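Arnora | About Us

14 shares | 3 comments

Who we are and how we work

Arnora is a small returns and repacking house in Nitville. If you have ever bought an alarm clock, a kitchen timer or a little gadget for the bedside table and sent it back for one reason or another, there is a fair chance it passed through a building very much like ours. Shops send us their returns by the carton, we sort out what is in them, and the good stock goes back out the door bagged, labelled and ready for a shelf again.

We started in the back half of an old tile showroom, with long tables, a kettle and a radio that only picked up the one station. The kettle has been replaced a few times. The tables are the same ones, and if you come in by the side entrance you can still see the colour samples glued along the wall, which we have grown rather fond of and have no plans to take down.

For most of our life every single item was picked up, turned over, put down and bagged by hand. People were good at it (they still are!), but a full shift of reaching and dropping, reaching and dropping, is hard on the wrists and shoulders, and we were losing people we very much wanted to keep. So when we began talking about automation it started in the lunchroom, with the folks who did the bagging, and the first question on the whiteboard was which part of the day they would most like to hand over. The answer was the bagging of small goods, by a long way.
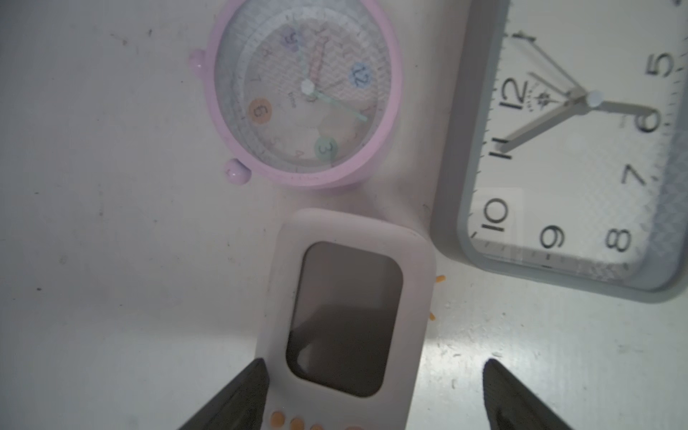
Clocks and timers were where we began, partly for the plain reason that we see so many of them, and partly that they come in every shape you could dream up. A round one wants to roll, a square one wants to lie flat, and the small digital ones are easy to lose under everything else. Our packers knew all of this in their hands and had never had to say it aloud. Getting it into words took us most of a winter, and we learned a great deal about our own work along the way. One of our longest-serving packers filled a whole exercise book with notes on how to pick things up, and we still keep it beside the bench and still argue over page one.

The project got a name, Lemma, after a good deal of debate and one very close vote against Plistivier, which is the name of our street and which a few people still feel was robbed. Lemma is now simply what we call that corner of the floor, as in "I'm on Lemma till lunch."

What it changed for our people

We promised at the start that no one would lose their job to Lemma, and we put that in writing. We also promised that no one would be moved onto it who didn't want to be. Some of our crew took to it straight away, and others tried it for a few weeks and asked to go back to the inspection tables, and that was perfectly fine with us.

The work does feel different. There is less lifting and more watching, and watching is tiring in its own way, so we swap people over every 2 hours and nobody stays on past the second turn. Three of our former packers now teach new items to the arms and look after the program. All three came from our own floor, and their pay went up when their jobs changed. We paid for their evening courses too, and will do the same for anybody else who fancies it.
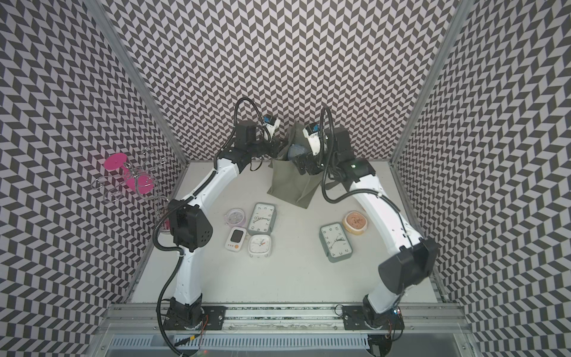

Two arms at the mouth of a fabric bag, with clocks and a timer still on the table.

It hasn't all been smooth. The first months were slow and a bit disheartening, and there were afternoons when everyone could have done the job faster with one hand while eating a sandwich. The noise bothered some people as well, so we moved the lunchroom to the other side of the building, where it gets better light anyway. The chatter was the bigger loss. When four people bag side by side they talk all day, and when one person minds a bench they don't. That is why we now stop together for tea every Tuesday at half past ten, the whole floor, office included, and why the inspection tables have been turned to face each other.

Come and see us

We are always happy to show neighbours, school groups and customers through. Groups of up to 12 suit us best, closed shoes please, and do ring ahead so that we can put the kettle on. We take on new people most years in June, before the busy stretch, and you don't need any background in machines to apply. If you are patient, careful with other people's belongings and decent company at morning tea, we would love to hear from you.

Arnora, Plistivier Street, Nitville | Contact us | Copyright Arnora, all rights reserved | Back to top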